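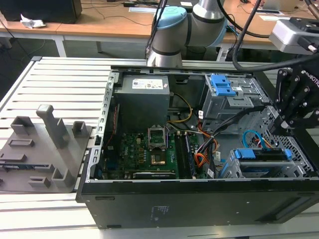

Setting up a backup routine for a small office

Most offices that lose files had a backup of some sort. The usual trouble is that it stopped running in October and the warning went to an old email address. The steps below suit an office of up to 8 people with one shared folder.

Find out what you have. Go through the shared folder and note the size of each top-level directory. Ours in the Grutstead office came to 686 GB, of which only 142 GB was work we couldn't replace. The rest was installers and old scans.

Buy two external drives, each at least double the size of what you're keeping. Label them A and B. One stays plugged in and the other lives in a different building. Swap them every Friday.

Set the job to run at night. We use Dumo, but any program that keeps older versions of files will do. Keep 3 months of versions if there is room. Turn on the email report and send it to an address that two people read.

Leave out temporary folders and anything ending in .tmp. Don't leave out the accounts package — its data is often stored away from the shared folder, so check the path in its settings.

Test it. Pick a file at random, restore it to the desktop and open it. Do the same with a whole folder once a month, and write down the date and how long it took.

If a drive starts clicking or the job takes over twice its normal time, replace the drive.

Last checked 23rd March.

Related guides
Moving a mailbox to Prerkier
Sharing a printer on the Bogale router
Naming folders so other people can find things
Wiping an old hard drive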